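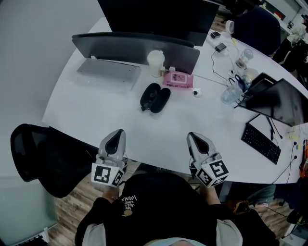
4.2 The drift of small things

Shared desks are assigned by policy and occupied by objects. The Kumden policy, in force on all three sites, says that a desk must be clear when its user leaves it, and defines "clear" in a paragraph that mentions laptops, paper and food but has no opinion on eyeglass cases. We found this to be a serious gap. A glasses case left open near the middle of a desk takes up very little surface and a great deal of territory: the pack of wipes ends up beyond it, the lidded cup moves in beside the wipes, and the divider panel finishes the job by giving them all something to stand in front of. We call such a group a "back row." Users asked to clear a desk would often clear everything in front of the back row and report, in good faith, that the desk was clear.

Back rows turned up at Graredport and Nastside, and less often at Barua, where the desks are shallower and the cup has to take its chances near the keyboard. They form quickly. At Graredport, desks wiped bare at the start of the morning had a back row of at least 2 objects within 30 minutes of the first person sitting down, and the first object was nearly always a drink. Whether the drink was finished made no difference that we could measure. An empty cup with its lid on looks exactly like a full one, and neighbors at all sites treated it with the same respect. Several had been respecting the same cup since before lunch. 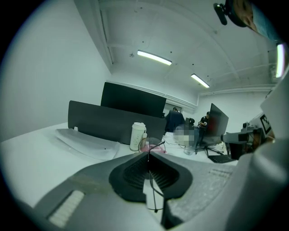

Paper behaves differently. A folder or a stack of sheets is put down at the side of a desk, slightly crooked, and is then straightened by the next user but not removed. Straightening appears to count as tidying. In our interviews, users described loose paper as "somebody's" and cups as "rubbish," though they were no more likely to throw away the rubbish. Small bottles and round containers fell between the two groups. They were too personal to bin and too small to complain about, and they stayed longest of all. One container at Nastside outlasted 6 changes of user and a partial refit of the lighting.

The divider deserves more blame than it usually gets. It was bought to keep neighbors from looking at each other, and it does this tolerably well, but it also turns the center line of a large desk into a shelf with a wall behind it. Objects placed against it no longer seem to be in the way. The rest of the surface is left to cables, which obey no policy whatever, and to the things plugged into them.
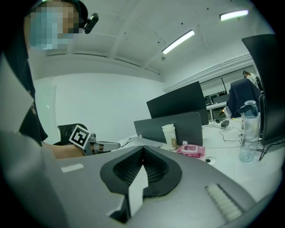
Figure 2. Back row on a large shared desk: lidded cup beside the divider, wet wipes in front of it. Cables and a power strip share the desktop with an upright water bottle.

The wipes merit a separate remark. They were supplied at Graredport in June as part of the clear desk drive, in a batch of 1,000 packs, so that each user could clean the surface before leaving. Packs were coded in our survey as "cleaning supplies" if they were stored in the cupboard and as "clutter" if they stood on a desk between uses. Under this rule the drive was the largest single source of clutter in the study. We considered changing the rule and decided that it was correct.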